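The property room under the Brinbridge police station holds 2,890 items, and until last September the only record of most of them was a set of ledgers with numbered pages. If a bicycle came in, somebody wrote it down. If it went back to its owner, somebody was supposed to cross it out.

Salim Mbwambo took over the room after 20 years on patrol. His first job was a full inventory, shelf by shelf, with the doors locked and the phone off the hook. It took him and one clerk most of the summer.

They found 64 items with no case number at all. A wedding ring was taped to an index card that said only "Lodard Road." There were four sets of golf clubs, a trumpet and a box of keys.

"You can't return a thing if you don't know who lost it," Mbwambo said. "And you can't use it in court either."

Burglary victims in the Lodard district had been saying much the same for years. Many had been told their property was recovered, then waited months for a call.
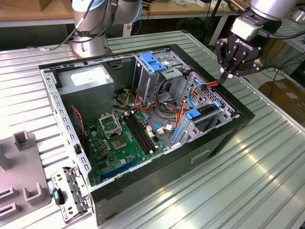

Marianna Sowa said she waited fourteen months for her mother's silver after the man who took it had already pleaded guilty. She called the front desk every few weeks and got a different answer each time. When the silver came back, two spoons were missing, and she was asked to sign for the full set.

Mbwambo has read her complaint. He keeps a copy in his desk.

Under the new rules, everything gets a bar code at intake, and the officer who brings it in can't leave until the clerk has scanned it. Once a case closes, the owner gets a letter within two weeks. Unclaimed goods are held for six months, then sold at auction or destroyed. Guns and drugs go through a separate process with two signatures.

The department has mailed out 2,000 letters so far. Some came back unopened, as people had moved or died.

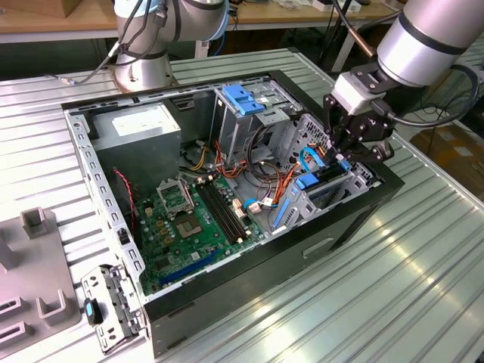

An open desktop computer case with the processor socket empty.

Officers were slow to warm to it. Rehema Lema, a detective in the burglary unit, said the scan adds half an hour to the end of a shift, and on a busy night the line at the counter goes up the stairs. She would like a second clerk. The city has turned down that request twice.

She does use the system, though. In March she matched a stolen watch to a report from another precinct by searching the engraving. Under the old ledgers she would have needed to know which page to open.

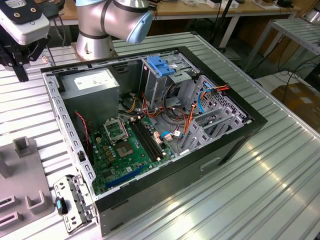

What happens to the ring

The ring from Lodard Road is still in the room. It has a bar code now, and a line in the database with the owner's name left blank. Mbwambo has written to every address on the street and had nine replies, none of them a match.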